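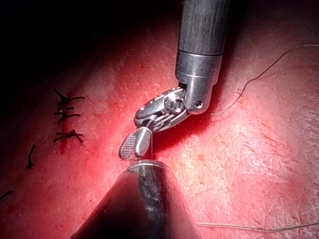

Suture Practice on the Bench – Gallery

Print this page
E-mail this page

The Nisbet skills room is open to trainees through June. The exercise on these pages is the basic one: a short cut in a tissue pad, closed with two instruments and a single length of thread. Torquil Matheson runs the sessions and sets up the pads.

Trainees start on the Fikard pads, which are flat and fairly forgiving. Each pad is good for several cuts before it goes in the bin, and the room gets through over 300 in a season. Closing one cut neatly takes most people a number of tries. The usual trouble is pulling too hard on the first throw, which puckers the edges. 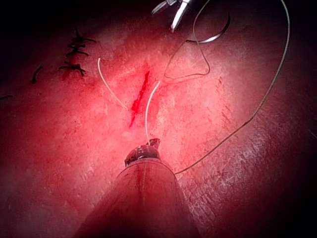 Slanted incision with a strand of pale suture on either side. One strand is held in the jaw of the lower instrument.

Leave a tail long enough to grip but short enough to stay out of the way. Torquil asks trainees to let go of the thread and look at the cut before tying – the edges should meet without being dragged together. If they don't, take the stitch out and place it again.

The last picture has dark thread going down into the tissue behind and between the open jaws, with an S engraved on the instrument's wrist housing. There are reddish-brown smears on the metal, most of them along the upper jaw and near the hinge.
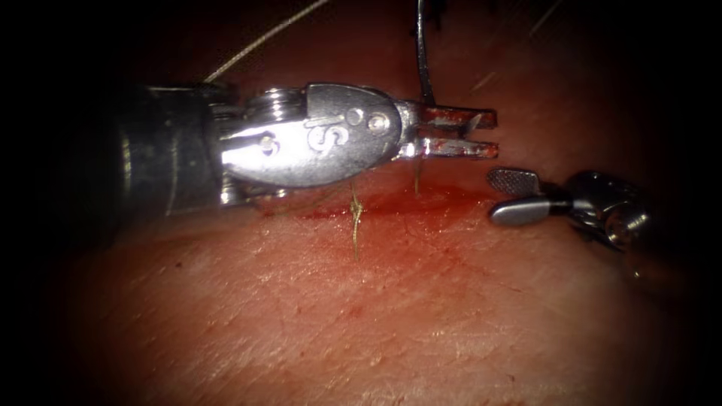

Booking a Session

Bench time is booked through the Unum desk, mornings only. Pads and thread are supplied. Trainees who have finished the Seltalon course can skip the first exercise.

Print this page
E-mail this page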